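## 4. Working near people: the house rules

I wrote this section after my third month with the Grakora arm, and Thảo Hầu has been through it with a red pen, so blame her for anything that sounds strict. You'll have done the mounting and the first power-up by now (sections 2 and 3). If you haven't, go back, please! None of the rules below mean much on an arm that isn't bolted down and levelled.

Everything in here is our own practice at the Jondamdale workshop. It sits on top of whatever safety rules apply where you are, and where the two disagree, follow the stricter one.

### 4.1 Before you switch on

1. Walk round the table once with the power off. I look for cables, mugs, sleeves on chair backs, anything that could end up in the way.
2. Check that the stop button is within reach of the person who'll be watching. Within reach means sitting down, arm out, no leaning.
3. Press the stop button and try to start the arm. It should refuse. If it moves even slightly, pull the plug and put the red tag on it.
4. Look at the fingertips. Run a cloth down the inner faces and feel for nicks.
5. Write your name and the time in the log. I know, I know — but Khoa Võ reads it every April and he will come and find you.

**Note:** Steps 3 and 4 need doing at the start of every shift, even if the person before you did them ten minutes ago.

### 4.2 Setting the speed

The controller has a speed limit on page 9 of the menu. Leave it on the lowest setting for any object the arm hasn't handled before. I used to nudge it up once I was bored, and I got a dented tin and a long talk for it.

1. Open the menu and go to page 9.
2. Set the limit to "Slow" and press the tick twice. One press only previews it.
3. Run the whole movement with the gripper empty.
4. Run it again with the object, one hand resting by the stop button.
5. Only then think about going up a step.

**Caution:** The limit goes back to its factory value after an update. Check it by eye every time you install one.

### 4.3 Baskets, bags and anything with a handle

Handles get a bit of the manual to themselves as they're where most of my own mistakes have been. A box stays more or less the shape you expect. A basket can swing, its handle can flop into the path of the arm, and whatever's inside can shift about while you're busy watching the rim.

We practise on everyday household bits, so the rules had better work for those.

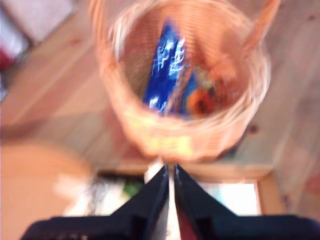

*Fig. 4-2. Wicker basket with items inside, two-fingered gripper at the front rim.*

1. Put the basket down with the handle where you want it, and let go completely before you start the arm. No steadying it with a fingertip!
2. Take out anything sharp, hot, breakable or alive. (The last one was a snail. It was fine.)
3. Bring the gripper up to the rim slowly and pause there. I count to three under my breath.
4. Check that the fingertips are clear of the weave. Wicker strands can snag, and a snagged basket comes along for the ride whether you meant it to or not.
5. If it starts to swing or turn when you didn't ask it to, press stop and let it settle on its own. Don't grab it.
6. Once the arm has stopped and the light is steady, you can reach in and sort things out.

**Caution:** Never reach into a basket while the arm is live, even if something is about to fall out. Let it fall. A packet on the floor is a packet on the floor.

**Note:** If your camera view is a smear during a move, you're going too fast to judge the gap between the fingers and the rim. Drop the speed and do it again.

### 4.4 When to stop for good

Stop, tag it and tell someone if any of these happen:

- the arm moves when it's been told to hold
- a finger closes unevenly, or you can hear it clicking
- the stop button feels soft
- you've had two unexplained stops in the same shift

The Clinport fingertips we fit are due for changing at 3,000 grips, and the counter is on page 11 of the menu. Please don't reset it unless you've got the new pair in your hand. I keep spares in the drawer marked Doãn, on the left, under the cloths. The old pair goes in the tub next to it so Thảo can look at the wear.

Setting up the log sheet is in section 5, and there's a blank one at the back you can copy.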